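Zwischenbericht an die Bakhtiari-Stiftung
Vorhaben: Textilwerkstatt und Wäschepflege im Nachbarschaftshaus Ondetti
Stand: 25. Juli 2024

Liebe Mitglieder des Förderkreises,

seit unserem letzten Schreiben im April ist so viel passiert, dass ich beim Sortieren meiner Zettel erst einmal einen Kaffee brauchte. Vorweg das Wichtigste: Die Umstellung von Einwegtüchern auf waschbare Mikrofasertücher ist in allen Räumen des Hauses abgeschlossen, auch in der Küche im Erdgeschoss, wo wir mit dem größten Widerstand gerechnet hatten (und dann hat gerade die Küche am schnellsten mitgemacht!).

Angeschafft haben wir 122 Tücher, alle über den Großhandel Sindness, der uns beim Preis sehr entgegengekommen ist. Von Ihrer Zuwendung für Verbrauchsmaterial sind damit 700 Euro ausgegeben, die Rechnungen liegen dem Bericht bei. Wir haben uns nach längerem Hin und Her gegen die ganz dünnen, glatten Tücher entschieden, die auf den Fenstern zwar hübsch laufen, aber beim Zusammenlegen ständig verrutschen und in der Maschine kleine harte Knäuel bilden.

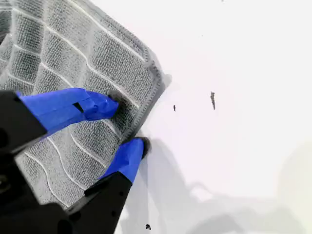

Text und Zusammenstellung: Prasetyo Mangundap, Werkstattleitung

Die grauen Tücher haben eine noppige Struktur mit dichten Schlingen, dazwischen laufen helle, leicht gewellte Streifen, und am Rand sitzt eine schmale, genähte Einfassung. Auf diese Einfassung haben wir bei der Auswahl besonders geachtet. Wer schon einmal einen ganzen Korb Putztücher aus dem Trockner geholt hat, weiß, wie schnell ein offener Rand ausfranst, und beim Falten ist es einfach angenehm, wenn man eine Kante hat, an der man zufassen kann. Wir legen jedes Tuch flach hin, streichen es von der Mitte nach außen glatt und nehmen es dann am Rand auf. Das klingt umständlich, geht nach ein paar Tagen aber wie von selbst.

Gewaschen wird bei 60 Grad und ohne Weichspüler, das steht inzwischen in großen Buchstaben über der Maschine. Die Tücher kommen getrennt von den Baumwollhandtüchern in die Trommel, weil sie sonst jede Fluse einsammeln, die sie finden können. In der ersten Zeit ist uns das ein paarmal durchgerutscht, und die betroffene Ladung haben wir dann an einem langen Nachmittag von Hand ausgebürstet. Seitdem stehen zwei getrennte Körbe bereit, und die Sache hat sich erledigt.

Weniger gut läuft es bisher mit den Regalen. Die Firma Bistisetti hatte uns die Fachböden für das Frühjahr zugesagt, gekommen ist davon erst ein Teil. Die gefalteten Stapel liegen deshalb vorläufig in Kisten im Flur, was im Alltag geht, aber schön ist es nicht. Ich telefoniere regelmäßig hinterher und gebe Ihnen Bescheid, sobald ich einen verlässlichen Liefertermin habe. Mehrkosten entstehen Ihnen dadurch nicht.

Für die kommenden Monate planen wir einen kleinen Faltkurs für neue Mitarbeitende, dazu ein Merkblatt zur Pflege, das auch die anderen Häuser gern übernehmen dürfen. Den Entwurf schicke ich Ihnen vorab zu und freue mich über jede Anmerkung, auch über die kritischen.

Mit herzlichem Dank und vielen Grüßen aus der Werkstatt
Prasetyo Mangundap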